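4. Setting up your coffee corner

I wrote this part for people who, like me, have no spare worktop and end up making coffee on whatever table is nearest. If you've got a proper built-in counter you can skip to section 5, although the bit on grinding (steps 6 to 9) is still worth a look.

Before you start

You'll need the Zallport grinder, its hopper and lid, the cleaning brush from the small bag, your milk pitcher, two cloths and some beans. Have your scales out as well if you use them. I use a cheap kitchen set that reads up to 600 g and it does me fine.

1. Pick a table that doesn't wobble. Push down on one side and then the other. If it rocks, fold a bit of card under the short leg now -- you won't want to be crawling about down there once the hopper's full.

2. Wipe the top and dry it properly. The grinder's feet grip well on a dry surface and slide about on a damp one.

3. Stand the grinder towards the back, with the spout facing you. Leave a hand's width behind it for the lead.

4. Run the lead away from where you'll be pouring milk. Mine goes off the back and down to the wall socket.

CAUTION: Don't plug in yet. The hopper has to be seated and locked first, and the burrs are sharp enough to hurt.

5. Drop the hopper on, turn it clockwise until it clicks, and then plug in. 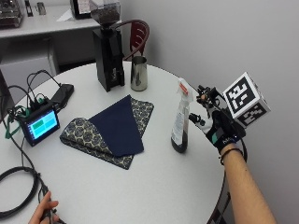
Cloths matter more than the manual that came in the box lets on. I keep one for the table and one for the steam wand, and they never swap jobs, as dried milk goes sour in a cloth faster than you'd believe (ask me how I know!). The navy one and the patterned one with the medallions are easy to tell apart at a glance, even before I've had my first cup, so buy two that look nothing like each other. Fold them flat and put them within reach of your pouring hand. Wash the milk one every day, on hot, with no fabric softener.

6. Fill the hopper no more than two thirds if you only make a cup or two a day. Beans go stale sitting up there, and a big hopper makes it very tempting to tip the whole bag in.

7. Set the dial to 20 for your first go. That's medium on the Zallport. On the older Paltport the numbers run the other way, so start in the middle and see what you get.

8. Grind a small dose and throw it away. It clears out any dust left from the factory.

9. Grind a proper dose, taste, and move the dial one notch at a time. Sour means go finer, bitter means go coarser. Only turn the dial while the motor is running.

Note: Pranab Siddiqui wrote to me about step 9 after his dial jammed. He'd gone eight notches finer with the motor off and packed the burrs solid. If you've done the same, unplug, take the hopper off, brush out what you can and ease the dial back by hand -- gently! It came free for him in the end.

10. Rinse the milk pitcher with cold water straight after use, and leave it upside down on a rack to dry.

Last changed 4 Sep 2015: dial numbers for the Paltport added to step 7.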